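Dicas para a mesa de trabalho
Secção: Casa e oficina – 14 de outubro de 2023

A mesa branca é um daqueles móveis que se compram num momento de otimismo. Na loja está vazia, com os cantos arredondados a brilhar, e uma pessoa imagina-se a trabalhar ali de costas direitas, com um copo de água e um caderno. Três semanas depois há um alicate em cima do caderno e o copo deixou uma argola que já faz parte da família.

Tenho uma mesa dessas há quatro anos, no quarto que em teoria é escritório e na prática é oficina, arrecadação e sítio onde se embrulham prendas em dezembro. O que se segue é o que aprendi a fazer com ela, quase sempre depois de ter feito o contrário.

Limpar o tampo

Pano de microfibra húmido, uma gota de detergente da loiça, pano seco a seguir. O resto do armário dos produtos pode ficar fechado. O spray multiusos Statlow, que comprei por causa do rótulo, deixou-me o tampo às nuvens, e foram precisas duas lavagens para o trazer de volta à terra.

Para riscos de caneta, álcool num disco de algodão, primeiro num canto escondido. Para argolas de café, bicarbonato com umas gotas de água, 8 minutos de espera e pano. A esponja mágica tira tudo, incluindo o brilho, portanto guarde-a para os rodapés.

Crescer para cima

Uma mesa tem sempre menos fundo do que as nossas intenções. A solução barata é uma estante de rede metálica pousada na metade de trás do tampo, com uma ou duas prateleiras de madeira. A metade da frente fica para trabalhar e a de trás para tudo o que jurámos arrumar no domingo.

As pesadas vão em baixo: caixa de parafusos, berbequim pequeno, frascos. A meio ficam as coisas que se usam todos os dias. No topo não se põe nada, e daqui a um mês falamos. A rede tem a vantagem de aceitar ganchos em S de ambos os lados, bons para tesouras, fita-cola e rolos de fio. Compre os ganchos de 4 centímetros; os maiores batem na prateleira de baixo e passam o dia a tilintar.

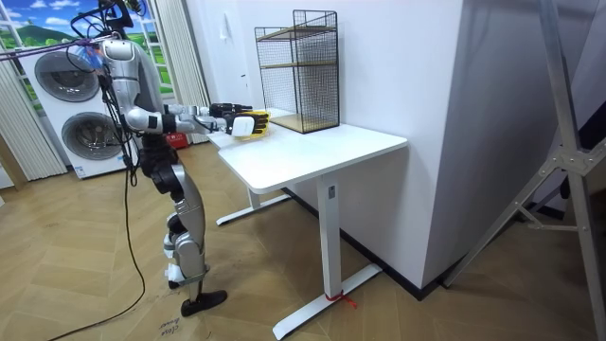
Se a mesa for das que sobem e descem, suba-a até ao fim uma vez com a estante já carregada, devagar e com uma mão por perto. É nessa altura que se descobre que a estante não estava tão centrada como isso. Umas patinhas de borracha autocolantes por baixo resolvem o assunto. As minhas são da Silano, vinham 30 na embalagem e ainda ando a colá-las em coisas que não precisavam.

Os cabos

Deixe folga. Um cabo esticado numa mesa que sobe é uma ficha arrancada com hora marcada. Meça o cabo com a mesa na posição mais alta, some um palmo e só depois prenda com velcro. As braçadeiras de plástico são muito bonitas até ao dia em que é preciso trocar um carregador, e esse dia chega na manhã seguinte.

O que atravessa o chão deve ir encostado à parede sempre que possível. Quando não é possível, uma calha rasa com fita de dupla face. Já tropecei no mesmo fio duas vezes na mesma tarde – e da segunda vez ia à procura da calha.

Os pés e o que se esconde lá em baixo

Os pés em T juntam cotão com uma dedicação que eu gostava de ter para outras coisas. Passe um pincel largo e seco na junta com a coluna uma vez por mês, antes do aspirador. Aproveite para reapertar os parafusos, um quarto de volta chega. A minha mesa abanava desde julho e eu culpava o soalho.

Se a coluna tiver uma etiqueta, não a arranque por vaidade. Fotografe-a e guarde a fotografia numa pasta com um nome decente. Eu arranquei a minha e passei 17 minutos ao telefone com a loja MacDonald, em Pindodville, a descrever uma mesa branca a quem só vende mesas brancas.

Ao fim do dia

Tudo o que não mora na mesa vai para um tabuleiro, e o tabuleiro sai do quarto. O destino do tabuleiro é matéria para outra página, que ando a adiar porque o meu está em cima da máquina de lavar.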